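Banholm workshop group, March meeting
Minutes

Started at 10.00 in the upstairs room. Apologies received from the Lollanholm side, who sent their notes in beforehand. Last month's minutes agreed with one correction: the spare finger pads are kept in the blue drawer, not the grey one.

1. Hand-held grippers: pads

The new rubber pads are a real step up and everyone who has used them said so. The mesh lining holds small, slippery parts far better than the old smooth ones did, and the cup shape means you can come at a bottle cap from nearly any angle! One pad has now done 222 grasps on the Lollanholm test sheet with no tearing at the rim. Lollanholm will carry on with the same pad until it gives up, and we are all keen to hear the final number.

Agreed: wipe pads with a damp cloth at the end of each session. No solvent. The Atix cleaner left one of the old pads tacky and it had to be thrown away.

2. Setting up the pair

Long and cheerful discussion. The order we settled on is: fit the pads, check the fingers close square, fit the marker card, then put on the head strap and camera. Doing the strap last saves a lot of fiddling with the cable. Marker cards must lie flat on top of the gripper, as a lifted corner is enough to upset the tracking.

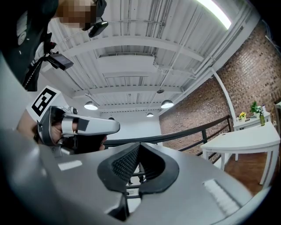
The closing check is to be done with both grippers held up at chest height, one after the other, opening and shutting slowly while somebody watches the preview for jerks. Two minutes is plenty. If the preview stutters, reseat the cable before touching anything else. Tesfamariam have sent a revised setup card which puts this on a single side of paper, and it is lovely and clear. Copies to go in each case.

3. Finger play

The left gripper had picked up a slight wobble at the finger. Taken apart on the bench during the meeting (good fun, and quicker than expected). The pivot screw had backed out. Cleaned, refitted with a drop of thread lock, and the wobble has gone. To be looked at again after 80 sessions, or sooner if it starts clicking.

Question from Lollanholm about whether to swap the springs at the same time. Left open until they have measured theirs.

4. Actions

Banholm: print setup cards, order 2 spare pivot screws and more thread lock.
Lollanholm: carry on with the pad test, measure springs.
Tesfamariam: send the marker card drawing in a size that prints properly on A4.

5. Any other business

Case foam is wearing thin under the handles. Offcuts are on the shelf by the door, help yourselves.

Closed at 11.25. Next meeting at Lollanholm, same time. Bring your own mug.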